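Water talk - speaker notes
Brumgate library, back room. 6/16/18
25 min plus questions. Keep water bottle OFF the laptop this time

OPENING
Wait for the door to close. Don't start with the thank yous, do them at the end.
Ask: who knows what they paid for water last year? Hands. Then: who knows where the shutoff valve is? Usually fewer hands. Let them laugh.
I write the water column for the Dorkthorpe newsletter, been on a well for most of my life, moved to town water in November and got a bill that made me sit down. That's why I started reading up.
Not a plumber. Say this twice.

PART ONE - WHERE IT COMES FROM
Short. People glaze over at maps.
Dorkthorpe pumps from the ground. Brumgate takes from the reservoir. Hard water on our side, softer on theirs, which is why the tea tastes off when you visit your sister. (pause)
Hard = minerals, mostly calcium. Not bad for you. Bad for kettles.
The old reservoir story: when they drained it for repairs the fence posts from the farm underneath were still standing. My neighbor's family farmed it. Tell this one slow, it's the best thing in the first half.
If someone asks about fluoride say we can talk after. Do not get into fluoride.

PART TWO - READING THE BILL
Hand out the sample bill now, not before, or they read it through the whole intro.
Two halves. Top half is the fixed charge, you pay that if you're in Florida all winter. Bottom half is use.
Units. This is where everyone gets lost. Some bills are in gallons, some in hundreds of cubic feet, and they don't always say which in letters you can read. One hundred cubic feet is close to 750 gallons, write on board.
Sewer charge is usually worked out from water in. So a hose left running costs you twice even though it all went in the flower bed. Expect groans.
"Estimated" vs "actual" reading. If it says estimated three times in a row, call. Mine was estimated and it was way off.

PART THREE - LEAKS
The meter test. Everything off, nobody flush. Write down the number. Go watch TV. Come back, look again. If its moved you have a leak.
Toilet test: food coloring in the tank, wait, don't flush. Color in the bowl = bad flapper. Flapper costs 5 dollars and you can do it yourself with the water off.
My toilet: 300 gallons a day at the worst. A DAY. I couldn't even hear it. Say the number, stop, let it sit.
Outdoor taps. Check after the first hard frost and again in spring. Pipe can split in the wall and you only find out when you turn the hose on.
Drip irrigation - skip if running late. If not: Irkivetti garden club swapped sprinklers for drip line on the vegetable beds, tomatoes did better, roses didn't care either way. They'll want to know about the roses.

PART FOUR - AROUND THE HOUSE
Should be at 15 min here. If past 18 go straight to rain barrels.
Showers: shorter beats fancier. The low flow head I bought was awful, went back to the old one and just get out sooner.
Dishes: run it full. Scrape, don't rinse.

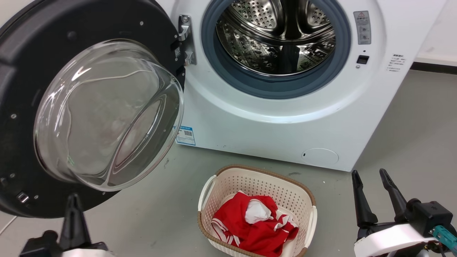 Rain barrels. Everyone wants rain barrels. Mesh over the top or you are raising mosquitos. Overflow pipe pointed AWAY from the foundation. Mine is a Jaidee, the tap is too low to get a can under so I put it up on blocks. Make sure the blocks are level, a full barrel is very heavy and it will go over.
Not for drinking. Not for filling the kiddie pool either. Someone asked last time.
Empty it before the freeze, leave the tap open.

Storing water for an outage: one gallon per person per day, couple weeks if you have room. Don't forget the dog. Label with the date. Not in old milk jugs, you never get the milk out.

LAST BIT - MY NUMBERS
Only if there's time, they do like it.
Fixing the toilet and the garden tap took my yearly bill from 800 to 700. Less than I hoped. Be straight about it, the fixed charge eats most of what you save. Somebody will say then why bother. Answer: because the rate goes up every year and the leak doesn't get smaller by itself.
Pass round the old flapper in the baggie.

QUESTIONS - likely ones
Softeners? Salt use, cost, fine if your pipes are scaling up. No brand advice.
Is it ok to drink from the hose? Old hose no. Get one marked safe for drinking.
Brown water? Usually the main got flushed. Run cold tap till clear, don't do laundry meanwhile. Still brown next day, call.
Who owns the pipe between the street and the house? You do, mostly. Check. This always gets an argument going.

Thank yous: library, whoever did coffee.
Sign up sheet for the newsletter by the door. Get the marker pens back.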